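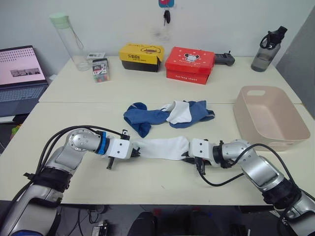
Blister-proof socks are the subject and I would like somebody to talk me out of my bad mood about them. The outdoor store in Willulbridge has a whole wall of Baptiste hiking socks now, with a card hanging off the rack that says 84 percent of hikers "reported fewer blisters." Fewer than what? Fewer than barefoot? The card doesn't say who the hikers were, how far they went, or what they had on their feet before. I asked the kid at the register and he said they were really popular. Pull a plain white sock out straight by both ends, same as the one up top, and tell me what I'm supposed to be paying extra for. It's a knitted tube with a heel. I've been walking in the cheap ones from Budlow since before my knees went and I get a blister maybe once a season, always on the same toe, always when I've been lazy about trimming the nail. So has anyone here used the expensive kind long enough to have an opinion that isn't off the card?

Posted by Callum Cowie, February 20, 2009

Narendra Lodhi wrote:
I have, and I'd buy them again. Two pairs, swapped every other day, last spring on the canal path and then up over the ridge. No blisters at all. Before that I was a mess. I'm the guy who used to carry a roll of tape in his shirt pocket.

Callum Cowie wrote:
Did you change anything else at the same time? Boots, laces, insoles, how far you were walking?

Narendra Lodhi wrote:
New boots, yes. But I broke them in first.

Callum Cowie wrote:
Well there you go. You changed the boots and the socks got the credit.

Narendra Lodhi wrote:
The old boots were fine. They were the same model, a half size down. I know my own feet, Callum.

Bimla Mishra wrote:
Half a size down is not "fine," that's your blisters right there. Sorry. I did the same thing for years, bought everything too small because I was going by what I wore in high school. Feet spread. Get measured late in the day, standing up, with the socks on that you're going to wear.

That said I don't agree with Callum that a sock is a sock. Cotton soaks up sweat and stays wet, and wet skin rubs raw quicker than dry skin. You can try that one yourself on any hot day. Where I get off the bus is the price. Plain wool blend does the job and you can find it in the work clothes aisle with no card on it.

Nandini Kurian wrote:
What gets me is how they're sold. "Seamless toe" on the label and then I turn one inside out at home and there's a seam. It's a flat seam, but I can feel it with my thumb. Always turn them inside out in the store if they'll let you. People look at the outside and the outside is nothing. Your foot never touches the outside. 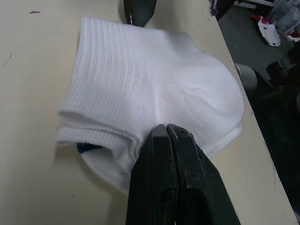 White ankle sock with a ribbed cuff, folded over on itself.

Ankle height is another thing I'd argue with. They've decided everybody wants them low this year, and low socks slide down into the boot and bunch up under the heel. I had one working its way under my arch the entire loop trail, and I stopped so many times to pull it up that my sister went on without me and ate both sandwiches. If you wear real boots, get a sock taller than the boot. I don't care what the color chart says.

Callum Cowie wrote:
On that we agree. The ribbing is supposed to hold it up and it does, until you've washed it for a while. Then it's a collar with no shirt.

Sarla Katiyar wrote:
You're drying them on high. Elastic doesn't like heat. Mine go over the shower rail and the cuffs last.

Callum Cowie wrote:
Mine go on the line out back, have for years, and they still go slack. Next theory.

Sarla Katiyar wrote:
Then you're buying bad socks, which I thought was your whole position.

Narendra Lodhi wrote:
Ha. She's got you.

Can I bring up liners? A thin sock under a thick one, so they slide on each other and not on you. My brother-in-law swears by Prernico liners. I tried a pair and my toes felt like they were packed for shipping.

Bimla Mishra wrote:
Liners work for some people but they take up room, so if your boots already fit snug you've just made them tight. See above about half sizes! I use one thick pair and put petroleum jelly on the hot spots. Messy and cheap. The jar I've got has outlasted two pairs of boots.

Nandini Kurian wrote:
Jelly made mine worse, my skin went soft and peeled. Powder for me. I think we're going to find that everybody has a different answer and that's why the card can say whatever it wants.

Callum Cowie wrote:
That's pretty much what I suspect. You ask a bunch of people who just spent good money on socks whether the socks are good. What are they going to say? I'd like to see the same person with an expensive sock on one foot and a cheap one on the other, same boots, and then swap feet the next day. I have never seen a sock company offer to pay for that.

Narendra Lodhi wrote:
So do it. You've got feet.

Callum Cowie wrote:
Fine. I'll buy one pair of the Baptistes, and I'm keeping the receipt. Left foot fancy, right foot Budlow, then switch, and I'll keep at it until I've put 100 miles on them. It'll be March before the ridge path is fit to walk on, so don't hold your breath. If I get nothing on either foot I'm going to say the socks made no difference, and Narendra is going to say something about my boots.

Only question left is color. I'd take dark knit over white for trail use any day. White shows every bit of mud and it never does come out of the toes. And before somebody says dark dye gives you foot rot, I've heard that one since summer camp and I'd want to see a foot. 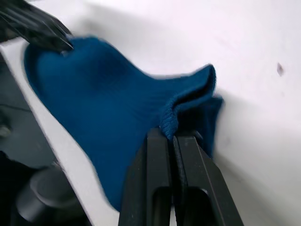
Sarla Katiyar wrote that she'd stick with white, mud and all, as a spot of blood shows up on white and she'd like to know about it before she gets home. She also wanted it on record that one man walking in odd socks doesn't prove a thing either way.

Callum Cowie wrote:
It proves more than the card does.

Bimla Mishra wrote:
Does it, though? You already know which foot has the fancy sock on it. You've been grumbling about them since the first post. Have your wife put them on you in the dark.

Callum Cowie wrote:
She read that over my shoulder and said no.

Nandini Kurian wrote:
Cut the toenail first or it doesn't count.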